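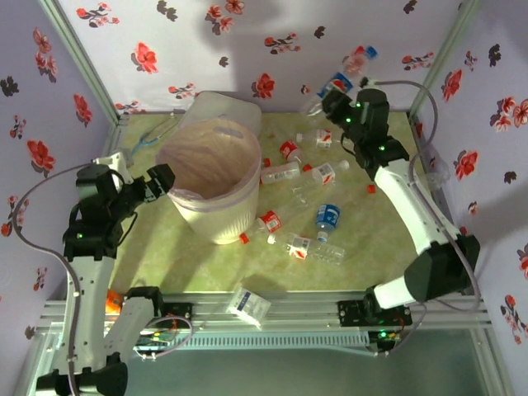
Hinata Higuchi wrote under the last post that a French drain is a waste of gravel if the downspout still dumps at the corner of the house, and that I should fix the roof water first and then see what's left. Fair. Should have said it myself. The downspout is on a solid pipe now, goes clear past the shed and comes out at the bottom of the yard. Did that in an evening. The back corner was still a bog after the next rain, so the drain is happening anyway.

So. Where we are.

Two quotes came in. One was from Skorimgate, $1506, for the whole run including haul-away. The other guy came out, walked up and down, said "you've got clay" and never sent anything. I liked the Skorimgate price less before I started digging than I do now. Anyway I'm doing it myself, pipe and stone bought, back already sore.

The trench is 16 inches deep at the patio end and gets deeper as it goes. Nine inches wide, which is the width of the bucket on the little digger I rented for half a day and then couldn't get through the side gate. Measured the gate. Measured the digger off the website. Did not measure the bit where the gas meter sticks out. So the digger sat in the driveway looking nice and I dug the thing with a trenching shovel, keeping the nine inches out of spite I think.

Slope is where I went wrong the first time. Had a string line, had a line level, did it all properly, then moved one stake to get the wheelbarrow past and forgot I moved it. Dug a good stretch to a string that was basically flat. Caught it when I poured a bucket in at the top and the water just stood there. Went back and took the bottom down again. An inch of fall for every 8 feet is what I'm working to, more where I can get it. Check with water before any stone goes in. A bucket is cheaper then digging up pipe.
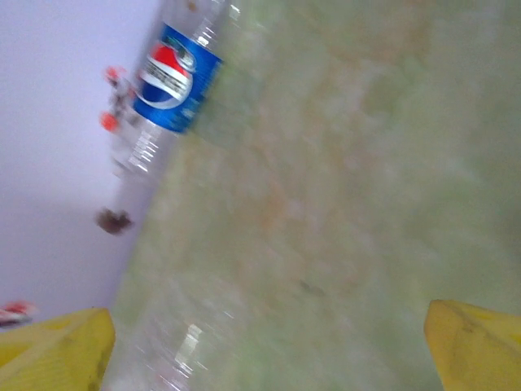 Clay, then. The quote guy said clay, and the neighbors say clay, but how much matters, so I dug a scoop from the bottom of the trench and did the shake test. Soil a third of the way up, water nearly to the top, squirt of dish soap, shake it hard, leave it alone. You don't need a mason jar. A clear plastic soda bottle does it, same sort as the Pepsi one, with the blue label peeled off so you can see the layers. Stand it up, obviously. Sand dropped straight away, silt over the next couple of hours, and the clay was still hanging in the water the next day and the day after that. Cloudy as tea with milk. When it finally settled the clay band was the thickest of the lot by a mile. So the quote guy was right and I'm still annoyed he never sent the quote.

What that means for the drain: water isn't going to soak away out of the trench, it has to be carried. I'd been toying with a dry well at the low end, just a big hole full of stone. Forget it. In this stuff a dry well is a pond with a lid. It's going to daylight on the slope behind the compost, with a bit of riprap so it doesn't cut a gully.

Materials, for whoever asked by email:

Pipe is 4 inch rigid PVC, perforated. I looked at the corrugated roll and it's cheaper and easier to lug home but it wants to curl, and in a narrow trench I was going to be fighting it. Holes go DOWN. I know it looks backwards. Water comes up from the bottom of the trench and gets in at the low side.

Stone is washed, three-quarter inch, from Canis. Make sure the ticket says washed. First load I ever bought for the old patio base wasn't and it had enough fines in it to set up like bad concrete. Driver was great, got it on the tarp in one drop. Tarp now has a hole.

Fabric is the non-woven kind, kind of like felt. Not the black plastic weed stuff from the garden aisle! I've pulled that out of two yards now and both times it was slick with mud and passing no water at all.

Cleanout at the top end, a tee with a riser and a cap, sits just below the mulch. Adds one fitting and ten minutes. Kazimiera Wieczorek told me to put a second one at the bend and I probaly will, I have a spare tee from when I bought the wrong size and then bought it again.

Oh and call before you dig. I did, they came out and sprayed, and the cable line was a good two feet from where I'd have sworn it was. Hand dug that part very slowly.

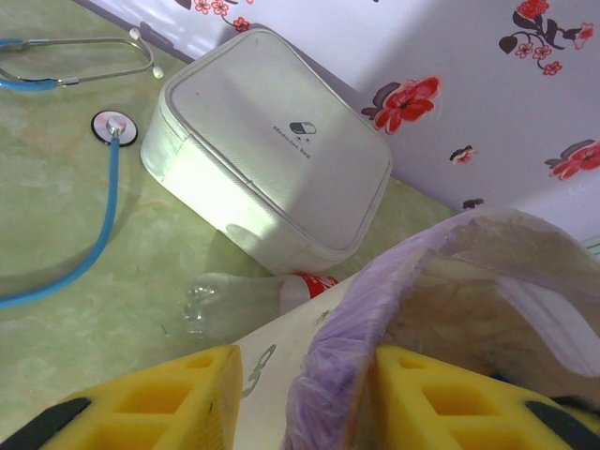

Do you wrap the fabric around the pipe or around the stone?

Around the stone. Line the whole trench with it, leave plenty hanging over both sides, a couple of inches of stone in the bottom, pipe, more stone, then fold the flaps over the top like a burrito. Put it tight on the pipe and the silt clogs it right where the holes are, and you've got much less fabric doing the work. I pin the flaps with landscape staples while I fill or the wind has them.

Next is getting the last stretch dug past the maple, which has a root as thick as my arm going straight across. Not cutting it. Will tunnel the pipe under if I can get low enough and keep the fall, otherwise the line jogs left and I need two 45s. Rain forecast all week so the trench may get tested before I'm ready. Stone's covered, sort of. Still need to return the digger ramps.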